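Gevov Teach – simulation add-on for hand-guided and remote demonstrations

Show the arm once with your own hands, then show it 400 more times without clearing the bench! Gevov Teach takes the leader arm or hand controller you already use and connects it to a simulated cell, so you can record demonstrations from your desk while the real robot is busy with something else (or switched off for the night).

The part we love most is the feel. Push the leader arm and the simulated one follows, joint for joint, with a light tug in your hand when the fingers meet an object. Most new operators are recording usable runs by lunch.

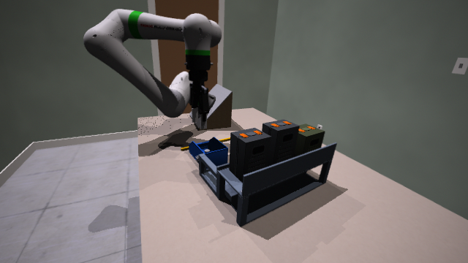
Tabletop cell in Gevov Teach: gripper at the wedge block, with the blue bin and the boxes on their rack.

Every run is saved with joint positions, gripper state and your own notes, and you can scrub back to any point and take over from there – great when the approach was lovely and the grasp was a mess. Some 2,000 runs fit in a standard project before you need to archive.

Corina Hofstetter wrote the tabletop tasks, and new ones arrive with each release. The next set is due in November.

In the package
Gevov Teach license for 3 seats
Leader arm driver and hand controller driver
Tabletop task set
Export tool for recorded runs

Works with Rana leader arms, firmware 3 or later. Setup questions go to Cyrill Wallner at the Pakovdale office, mornings until 11.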